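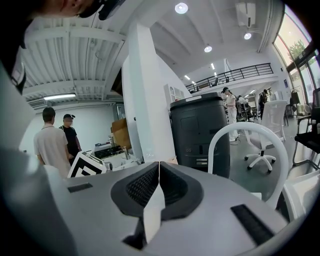 Zuletzt geändert: 14.7.24

Handgreifer Hulletti: Gespräch über einen Eigenbau in der Gemeinschaftswerkstatt

Der Greifer Hulletti wird von Hand geführt und zeichnet dabei auf, was die Hand tut. Entwickelt wird er seit Juni in der Werkstatt Fuchs in Prorkow. Mit einem der Erbauer haben wir über Mechanik, Marker und Kabel gesprochen.

Ausgangspunkt war ein älterer Entwurf mit parallel geführten Backen. »Der lief auf Linearschienen und war präzise, aber zu schwer. Nach einer Viertelstunde ließ jeder den Arm sinken, und das sah man in den Daten.« Die jetzige Version wiegt 322 Gramm ohne Kabel. Gespart wurde vor allem am Gehäuse, dessen Wandstärke jetzt nur noch an den Schraubdomen voll ausgeführt ist.

Die Finger haben dunkelgraue Auflagen. Bei der Härte des Materials hat die Gruppe lange probiert. »Weiches Material greift Stoff gut, verformt sich aber bei Flaschen so stark, dass der gemessene Öffnungswinkel nicht mehr zur Dicke des Objekts passt. Wir haben 9 Mischungen gegossen. Geblieben ist eine mittlere, und die Korrektur rechnen wir nachträglich ein.«

Für die Lagebestimmung trägt jeder Greifer einen weißen Würfel mit schwarz-weißen Mustern. Die Auswertung übernimmt Fascombe, ein selbst geschriebenes Programm der Gruppe. Ein einzelner flacher Marker habe sich nicht bewährt: »Wenn man das Handgelenk dreht, steht die Fläche irgendwann fast parallel zur Blickrichtung, dann springt die Schätzung. Beim Würfel ist meist eine zweite Fläche im Bild. Die Kanten müssen allerdings rechtwinklig sein. Den ersten haben wir geklebt und nach dem Vermessen weggeworfen.«

Geübt wird derzeit an Waschtischen. Glänzende Keramik, verchromte Armaturen und ein Tuch ohne feste Form gelten in der Gruppe als unangenehme Kombination. »Am Tuch lernt man, ob die Finger wirklich schließen. Ein Spalt von einem halben Millimeter an der Spitze, und man zieht ins Leere.«

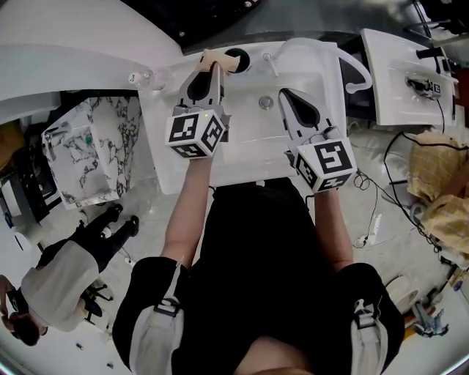

Arbeit mit zwei Greifern am Waschtisch, der linke hält ein Tuch.

Ein Durchgang dauert 47 Sekunden, danach wird das Tuch neu abgelegt. Verworfen werden Durchgänge, in denen ein Würfel länger als 6 Bilder verdeckt war. Die Grenze sei willkürlich gesetzt, räumt der Erbauer ein – bei schnellen Bewegungen liege sie eher zu hoch.

Offen ist die Verkabelung. »Die Zugentlastung sitzt an der falschen Stelle. Das Kabel zieht beim Drehen am Gehäuse, und das spürt man im Handgelenk.« Ein Akku wurde erwogen und wegen des Gewichts zurückgestellt. Als Nächstes soll der Kabelabgang nach hinten verlegt werden, wofür die Rückschale neu gedruckt werden muss. Die Druckdaten will die Gruppe freigeben, sobald die Bohrbilder beider Schalen übereinstimmen.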